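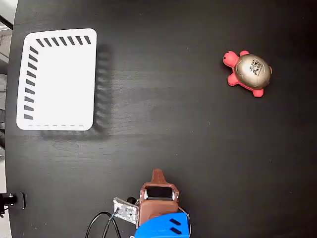

Slide 5. Overhead view, turtle and tray task, Wullalia set.

Start with the task: turtle goes in the white tray. One object, one target, dark table.

Numbers: 2,536 episodes total, 525 of them on this task. Two operators, same arm throughout.

Point at the gap between tray and turtle. Start positions vary per episode; tray position varies per block. Rumeva kept the tray fixed and the policy learned the location — mention briefly, details in backup.

Failed grasps stay in, labeled. Expect a question on this.

Then the Brasteo comparison — next slide, skip if past 2:20.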